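1 July 2020

Office diary, Kestside Consumer Technology Desk

The desk opened at the usual hour. The first item of business was the set-top box from Mansilla, which the company has still not announced. Two retailers' mailing lists have now referred to it by name, and the desk agreed that this was enough to begin a file.
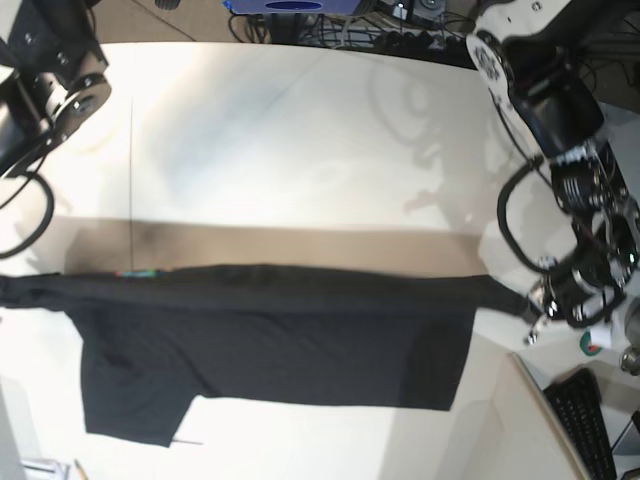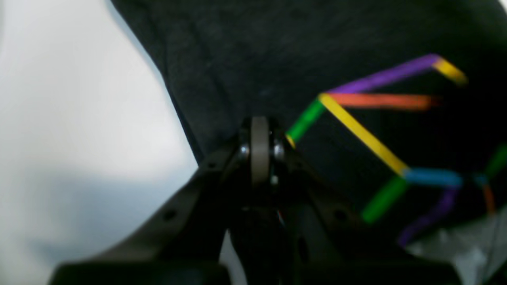
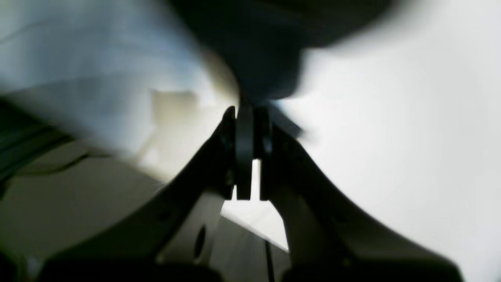
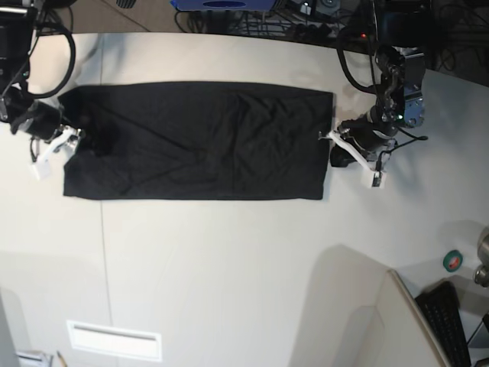

The mailings differ on the price. One places the box with the basic streaming players, and the other lists it beside full receivers with a recorder built in. Both state that it will carry 14 services at launch and that a phone may be used in place of the remote control. Neither says which phones. A written request was sent to Mansilla before noon, and the reply stated that the company does not comment on future products.

In the afternoon the desk reviewed reader letters on the Ballau television update. There were 88 letters. Most concerned the new home screen, which places paid rentals above the viewer's own list. A smaller group reported that sound drops out after the set has been on standby - the same fault that was recorded here after the previous update. Ballau has been asked whether a correction is planned before September.

The Urkport trial account expires in 12 days. It was noted that the picture quality setting returns to automatic each time the application is closed, and that the search function does not find titles by director. These points will be included in the review, which is set at two pages.

The file on the Mansilla box remains open. The retailers are to be contacted again tomorrow at 10, and the second mailing is to be printed and kept, as the online copy was taken down shortly before the office closed.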